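Floor notebook, Palma building, July, started 6:40 in the morning

Coffee first, then writing, as always. Sunee had the night log waiting for me and it was a good one – Kilo did the whole east side and the long corridor without calling for help a single time, 1052 square meters on one charge. Back in spring we were pleased when it got through 597 before it parked itself under the stairs and sulked. Frans wants the number up on the board in the break room, and I told him he could do it if he used the good marker.

What I mostly want to get down, before I forget how the talk went, is what people said at the shift change. Theerawat came in asking again whether the hours are safe, and I understand why he keeps asking. Jindberg has put it in writing that nobody on the crew loses hours before the lease on the machine is up, and I read him the paragraph aloud, twice, and then we all stood there a bit and talked about what the hours are made of now. He used to walk behind the big Brereo scrubber for most of a shift, and his back knew it. Now he sets Kilo going, checks the brushes and the tank, and spends the rest on edges, spots, door tracks and the places where the planks have a film left on them. He says his back is better and his knees are worse! Soudabeh said the same about her knees, and she is twenty years younger than he is.

So that is a real finding, I think, even if it isn't the one the office asked for. The machine took the walking and left us the kneeling. Things to do about it:

Knee pads for everyone, decent ones, ordered through Frans. He has the catalog.

Swap spot work and machine watch halfway through the shift, so the same person isn't down on the floor all night. Soudabeh and Theerawat will try it first and tell me how it feels.

Put hand work into the log as its own line. At the moment the report shows Kilo's area and nothing else, and anybody reading it upstairs would think the floor cleans itself. Sunee timed hers last night and got 145 minutes, all on cloths. That belongs on paper next to the 1052.

Smaller matters. Blue cloths are running low and some are shedding threads, so please pull the tired ones and don't send them back through the wash. The wood-look floor shows every streak when the lights are on, go easy on the liquid. The dock beeps at 3:15 and I still don't know why – will call about it after lunch.

Iara Zúñiga

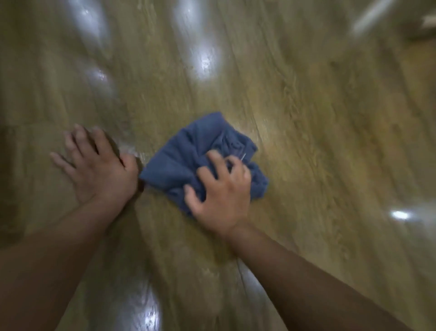 Spot work by hand, blue cloth, shiny floor.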